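Last revised 2026-06-08. Applies to Drellow Counter 3 and later.

# Setting reorder points for a small snack counter

A reorder point is the stock level at which a new order is placed. It has to cover the sales expected while the order is in transit, plus a reserve for weeks when sales run high or the truck runs late. The procedure below sets one reorder point per item. It assumes a single storeroom, one main supplier, and sales records kept in Drellow or in a spreadsheet with the same columns.

## Before you start

You need:

- Daily unit sales per item for the last eight weeks
- The order date and receipt date of the last ten deliveries
- The case size for each item
- A current count of the storeroom

Export sales with **Reports > Items > Daily**. Set the unit to *each*. If the unit is left at *case*, Drellow rounds partial cases up and the averages come out too high.

## Step 1: Find average daily sales

Add the units sold over the period and divide by the number of days the counter was open. Leave closed days out of the divisor. Leave out days when the item was out of stock as well; a zero on those days records a supply failure and says nothing about demand.

An item that sold 920 units over 46 open days has an average of 20 units per day.

## Step 2: Find lead time

Lead time runs from the moment the order is submitted to the moment the goods are shelved or in the storeroom and counted. Use receipt dates from your own log. The dates printed on supplier invoices are usually ship dates.

Average the ten deliveries, then note the longest one. For the Cudar warehouse route used in these calculations, the average is four days and the longest is seven.

## Step 3: Calculate safety stock

Use the maximum-minus-average method:

`safety stock = (peak daily sales × longest lead time) − (average daily sales × average lead time)`

With a peak of 32 units per day:

`(32 × 7) − (20 × 4) = 224 − 80 = 144`

The method is conservative. It suits sealed goods with a long shelf life, such as candy bars and crackers. For items dated under 30 days, replace the peak figure with the second-highest day. 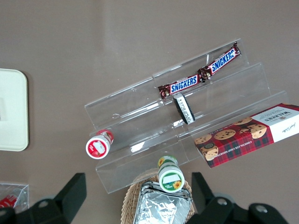

Do units already on the counter display count toward stock on hand?

Count them if the display is refilled from the same storeroom and every unit on it can be sold. Exclude any minimum quantity you keep out for appearance, and enter that quantity in the *Display hold* field.

## Step 4: Set the reorder point

`reorder point = (average daily sales × average lead time) + safety stock`

For the item above:

`80 + 144 = 224`

If a display hold of 12 units is in use and your system has no separate field for it, add it here and enter 236.

## Step 5: Round the order, not the trigger

Keep the reorder point as calculated. Round only the order quantity to whole cases. An order of 150 units in cases of 24 becomes seven cases, or 168 units. Rounding the trigger as well adds stock twice.

Check the total against storage limits before saving. The Baird shelving unit in this layout is rated by its label for 622 lb, evenly distributed. Beverages will reach that limit well before candy does.

## Step 6: Enter the values

1. Open **Items > Replenishment**.
2. Select the item and enter the reorder point and case size.
3. Set *Supplier* to the delivery route, for example `VOLLNESS-2`.
4. Save, then run **Check triggers**.

Error 3022 means the case size is blank or zero. Error 2000 means the item has no supplier assigned. Neither error stops the save, so read the log after each batch.

## Review schedule

Recalculate every eight weeks, and again in November before holiday sales begin. Recalculate immediately after a price change, a case size change, or a change of delivery route. Items with fewer than ten sales in the period should be ordered by hand.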